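# gorkon-tidyup

Hello! I'm Olga Iturra, and this is the data card for my small set of simulated tidying runs. I started it after an argument at home about whether a robot could clear up after a rainy afternoon of building blocks. I said yes, give it a few years. I'm now less sure about the "few".

The set is a kitchen, a table and one arm with a two-finger gripper. The chore is putting blocks away, which my nephew can do in under a minute (when bribed). There are 15 runs in the first release, split across two folders:

- `elero/` – 8 runs, picking up single blocks
- `zalewska/` – the longer ones, where the arm has to carry on to the next block by itself

Each run comes with a view from the wrist as well as views from further off. I'd suggest looking at the wrist view first, it's a much better way to understand why a grasp goes wrong!
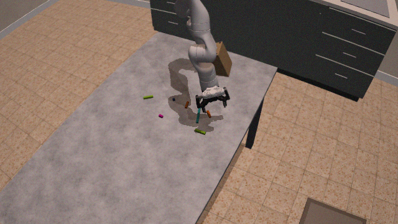
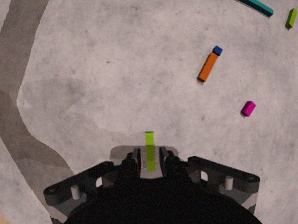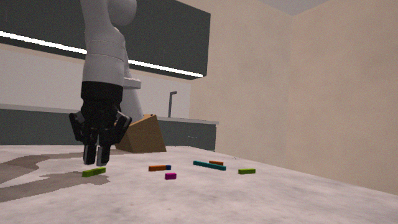
*Simulated kitchen, coloured blocks on the grey table. The second picture is the close view between the fingers.*

So, can it do the chore? Bits of it. A long block with clear space either side is fairly easy, and I've stopped holding my breath for those. Two blocks sitting end to end are a pain – the planner I use (Enon, my own and very scruffy) sometimes treats them as one long bar and goes for the join. Small cubes get nudged about a lot. I've allowed up to four tries per block before a run is marked as failed, and some runs need all of them.

Things to know before you use it:

- Everything is rendered. I haven't tried any of this on a real arm, so please don't read the results as if I had.
- Friction is my best guess. If blocks slide too easily for your taste, change `grip_mu` in the config.
- Shadows are left on. They upset my colour finder no end, but real kitchens have lamps.
- Run 4 in `elero/` has a wrong timestamp halfway through. I know, I'll fix it.

Cups and cutlery are next, if I can get the handles to behave. Bug reports are very welcome, and so are patches – just keep them small, as I look at this in the evenings.

Last updated January 7, 2021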